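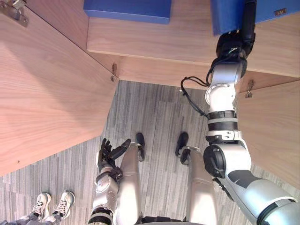 # Skemasis: register indexing at Benargate

**Progress report to the Nijs Fund**
Prepared by Polyxeni Kyriakidis, project lead
3 October 2023

## 1. Period and scope

The report covers work since the January report. The scope is unchanged from the grant agreement: a name index to the baptism, marriage and burial registers of the Benargate parishes, with each index entry linked to the page it came from. House lists and confession lists remain outside the grant. They have been consulted where a register entry couldn't be read without them, and any such use is recorded in the notes field.

Transcription is done by Demyd Panasiuk and Lukian Shevchuk. Vitalii Kravets carries out second reading. Rostyslav Ivanyshyn maintains the Reso database and the matching rules. There were no staff changes in the period.

## 2. Position against plan

| Stage | Registers |
|---|---|
| In scope | 121 |
| Transcribed and second-read | 52 |
| Transcribed, awaiting second reading | 35 |
| Not started or in progress | remainder |

Transcription is ahead of plan and second reading is behind it. The plan assumed that the two stages would take the same time per page. For the printed-form registers they do. For the older volumes, where the priest wrote entries as running Latin text, second reading takes longer than the first. The second reader has to work through the whole entry to check that the godparents have been told apart from the parents, and in several of these volumes the order of names changes when the parish changes hands.

We propose to move Lukian Shevchuk to second reading for the next period. Transcription will slow down and the queue should clear. No change to the budget is requested.

## 3. Transcription rules

The rules were revised once in the period. Version 2 is in use for all new work, and the registers completed under version 1 have been brought into line with it except as noted in section 6.

- Surnames are transcribed as written, in the script of the register. A normalised form is held in a separate field and is never shown without the written form next to it.
- Given names in Latin are kept in Latin. The case ending is kept too. "Theodori" is entered as "Theodori" and normalised to "Theodorus".
- House numbers are entered as text. Some carry a letter or a stroke and a second number, and a numeric field had been silently dropping these.
- Where a later hand has added a marriage or death note to a baptism entry, the note gets its own record with the type "annotation". It is linked to the baptism.
- A maternal surname given only through the mother's father ("daughter of Stephan") is left blank in the surname field. Version 1 allowed it to be filled from a neighbouring entry. We found too many errors from this practice and have stopped it.
- Illegible letters are shown by a full stop in square brackets. Doubtful letters are entered with a question mark after the word.

The rule on annotations has had the largest effect on the work. Family historians who tested the index search for a marriage in the year it took place, and under version 1 they could not find one that was recorded only in the margin of a baptism from twenty years earlier. 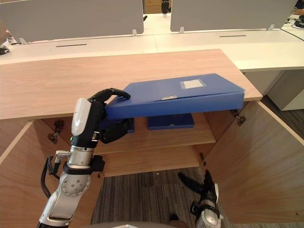 *Figure 1. Blue file box, lid closed, in front of the countertop.*

## 4. Accuracy

A check was made on 300 entries, drawn at random by Reso from registers that had passed second reading. Each was transcribed again by a person who had not worked on it before and who couldn't see the earlier version. The two versions were then compared field by field.

Dates agreed well. The differences that did occur were in registers with separate columns for birth and baptism, where one date had been carried into the other column. A rule has been added to Reso which stops an entry if the baptism date is earlier than the birth date.

Surnames were the weakest field, as expected. Most disagreements fell into the following groups:

1. Single and double consonants, mainly in the hand of one parish clerk who didn't separate them clearly.
2. Final "-ski" against "-skyj" in registers where the script changes part-way through the volume. Both readers had normalised while transcribing, against the rules.
3. Widow's surname and maiden surname swapped at remarriage. This is the most serious group for our users, as it attaches a woman to the wrong parents.

The third group has led to a change in procedure. Any marriage entry in which either party is marked as widowed is now sent to second reading as a separate batch, with the earlier marriage and the burial of the first spouse looked up where they fall within a completed register. Vitalii Kravets has written a two-page note on the wording the Benargate priests used for widows and for women who had left a husband. It is attached as Annex B.

Causes of death were not part of the check. They are transcribed as written and no modern equivalent is supplied.

## 5. Matching of surname variants

Rostyslav Ivanyshyn has replaced the general-purpose sound matching in Reso with a rule set built from the registers themselves. The earlier method had been designed for English surnames and gave poor results. It treated initial H and G as unrelated, when in these parishes the two alternate within the same family and sometimes within the same entry.

The new rule set works in two steps. The written surname is first converted to a common spelling according to the language of the register. The converted forms are then compared using a table of known alternations, each of which must be supported by at least one case where the same person can be shown to appear under both forms. House number plus spouse's given name is accepted as proof. Likeness of name alone is not.

Two limits should be recorded.

The first concerns by-names. In the upland villages many families share a surname and were told apart by a second name, which a priest might enter in place of the surname, after it, or leave out. The rule set can't connect a surname to a by-name. We have added a by-name field and are building a list by hand as pairs come to light. The list will be published with the index.

The second concerns nobles' predicates, which the registers sometimes give as though they were surnames. These are being left as written, with a note, until somebody with better knowledge of the district's landholding families can look at them.
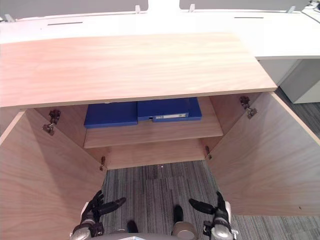

*Figure 2. Cabinet with both doors open.*

## 6. Problems and delays

**Missing years.** Four of the registers listed in the application turn out to have gaps that the finding aid does not mention. In each case we checked the duplicate series held for the deanery. One gap could be filled from it. The index will carry a coverage table by parish, year and event type, so that a researcher who finds no entry can tell whether the year was searched at all. We consider this table as useful as the index and have given it more time than planned.

**Version 1 entries.** The maternal surnames filled under the old rule could not all be picked out by a query, as the transcribers had not always marked them. Demyd Panasiuk is re-reading the affected pages. Until this is finished the field is hidden from search for those volumes.

**Page references.** Three registers were paginated twice, in ink and later in pencil. The application assumed one sequence. We now record both, and the pencil number is used for links. Older published family histories tend to cite the ink number, so both can be searched.

**Reso import.** A batch import in the early part of the period wrote Cyrillic and Latin forms of the same letter as if they were one character. Searches failed without any message to the user. The batch was withdrawn, corrected and loaded again. Mixed-script words are now rejected at import.

## 7. User testing

The test index was opened to a small group of family historians with known ancestry in the district. They were asked to look for people they had already traced by other means and to report every case where the index did not find them. The reports were more useful than general comments had been in the first round.

The most common request was for search by house number, across all event types. It has been built and works for the completed registers. It has one known fault: several villages were renumbered, and the same house then appears under two numbers. A concordance exists for two of the villages and will be added.

Testers also asked for assembled family groups. We don't intend to supply these. Linking entries into families involves judgement, and a wrong link published by a project tends to be copied into many private trees. The index will show possible links as search results, with the evidence for each, and leave the decision to the researcher.
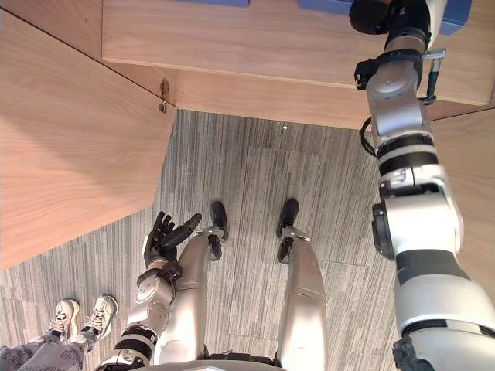

Will the index cover entries that fall within the closure periods?

Entries inside a closure period are transcribed at the same time as the rest of the volume and held back in Reso, where a release date is set for each according to its event type. They do not appear in search results or in totals. An annotation takes the release date of its own event, so a closed note on an open baptism stays hidden.

## 8. Work for the next period

- Clear the second reading queue, starting with the running-text Latin registers.
- Finish the re-reading of maternal surnames and restore the field to search.
- Begin transcription of the town parish. Its burial registers are the longest in scope and should be started before its marriages.
- Publish the coverage table in draft and invite corrections.
- Repeat the accuracy check with a fresh sample, weighted towards remarriages.

## 9. Decisions requested

We ask the Nijs Fund to approve the move of Lukian Shevchuk to second reading, and to confirm that the by-name list may be released separately if it is ready before the index.

Annexes: A, Transcription rules version 2; B, Note on terms for widowed and separated women (V. Kravets); C, Coverage table, working copy.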